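Kitchen corner: the great rack hunt

Hello again from the hall kitchen! Last month I moaned in these pages about plates drying in wobbly towers on the draining board, and several of you wrote in to say you were sick of it too. So I went and spent some of the 300 pounds left over from the McKinnon supper on peg racks -- the square plastic sort that canteens use -- and I'm already very fond of them. They're a greyish blue, open at the top, with pegs standing up in rows all over the inside.
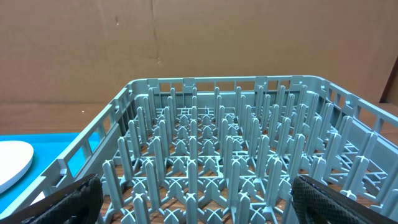
How to load them

Plates go in on edge between the rows, all facing the same way please, and leave a gap after the big dinner plates (the old Brorker ones with the thick rims are greedy for space). Bowls want to lean forward a bit. Mugs don't belong in these at all, so carry on using the wire trays for those. I had a go on Thursday with the soup lunch things and got through the whole lot before the kettle had boiled for our own tea, which has never happened before!

Chantal Thibodeau asked me whether water would sit in the bottom. The floor is an open grid, so it has plenty of places to go -- do put a tea towel underneath if you're standing one on the wooden table, though, or we'll have rings. 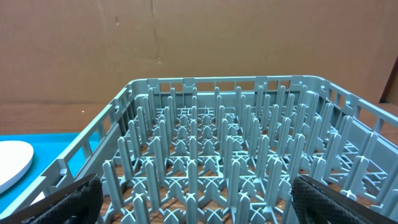
One of the peg racks, waiting for plates.

A word on cleaning. Crumbs and bits of rice love to hide where the pegs join the base, and an old washing-up brush gets them out far better than a cloth. I give the sides a scrub as well, what with all those little openings.
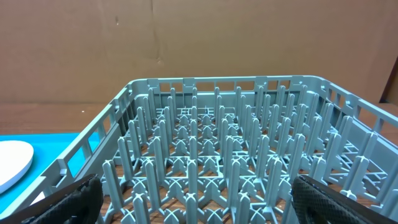 I'd also like us to stop putting cutlery in loose. Forks slide straight down between the bars and then you're fishing about for them with wet sleeves. The cutlery baskets are on the shelf by the Pevier urn, and there are enough to go round. If you've got a spare long-handled brush at home, I'd love it, just leave it by the sink with my name on.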